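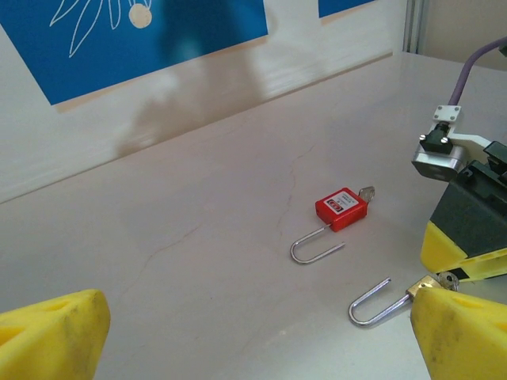 Figure 1. Two padlocks, red-bodied and brass-colored, with keys and shackles.

Unit 5: Padlocks, Parts and Fit
Handout for the bench session, March 2022

Scope
This unit covers the portable key-operated padlock with a U-shaped shackle. Combination locks and disc locks are treated in the next unit. Read the section on terms before the session. The bench work assumes you know them.

Terms
Body: the block that houses the cylinder and the locking parts. Bodies are cast, machined from solid stock, or built up from stacked plates riveted together.
Shackle: the bent bar that passes through the hasp or chain. It has two legs. On most padlocks the long leg (the heel) stays in the body when the lock is open, and the short leg (the toe) swings free.
Bow: the part of the key held between the fingers. The blade is the part that enters the keyway.
Clearance: the open distance inside the shackle, measured two ways. Vertical clearance runs from the top of the body to the inside of the bend. Horizontal clearance runs between the legs.
Key retention: a feature that holds the key in the cylinder until the shackle is closed. Check for it before you order locks for a shared store.

Removable shackles
In some designs the heel can be withdrawn, so the shackle comes away from the body completely. The usual arrangement is a retaining screw or pin reached through the toe hole with the lock open. The user can then fit a longer shackle to the same cylinder and keep the same key. The Pekden and Furenus sheets at the back of the binder list shackle lengths separately from bodies for this purpose.

When a shackle is out, keep it with its own body. Legs of the same diameter may still have notches cut at different heights, and a shackle from another lock can enter the holes and fail to latch. 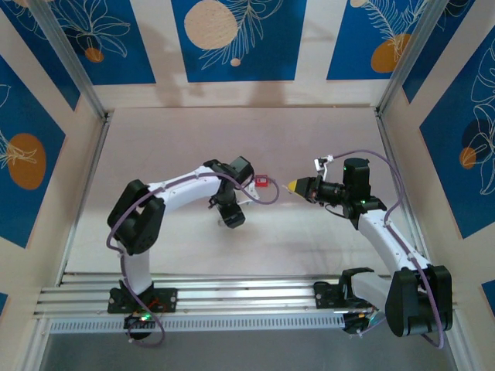

The notch is what the latch engages. In a single-latching lock only the toe is notched for locking, and the heel has a turned groove that stops it from pulling out. In a double-latching lock both legs are notched and two balls or bolts move outward when the key returns to the locked position. Double latching resists prying better for the same bar size. Look at the inside faces of both legs to tell which type you have.

Sizing
Padlocks are named by body width in millimeters. A 40 lock has a body 40 mm wide. Width alone does not fix the clearance, so write down all of the following on your worksheet:
Body width
Shackle diameter
Vertical clearance
Horizontal clearance
Key type and number of keys

For the hasp used in the exercise, the staple needs a horizontal clearance of 10 mm or more. Vertical clearance over 28 mm leaves room for a tool to be inserted and should be avoided on an outside door.

Lubrication
Use dry graphite or a PTFE spray in the keyway. Oil holds dust and will make the pins sluggish. Work the key in and out several times and wipe the blade between passes. The shackle holes may take one drop of light oil each.

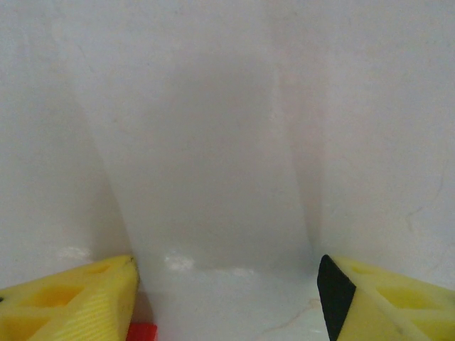
A remark from last term's feedback sheets, unsigned, was that graphite had made a mess of the worksheets and the PTFE spray did the job just as well on the Bastex locks. Either is accepted. If you use graphite, put down newspaper first and apply it before you start writing.

Bench exercise
1. Identify the body type and record it.
2. Open the lock. Note whether the key can be withdrawn while it is open.
3. Measure the shackle with calipers at the straight part of the leg, clear of the notch.
4. If the shackle is removable, take it out and sketch both legs with the notch positions.
5. Refit the shackle, close the lock and test it with a straight pull. Do not strike it.
6. Repeat with the second lock and compare clearances.

Return each lock closed, with its key on the numbered tag. Worksheets go in the tray marked Carrilho.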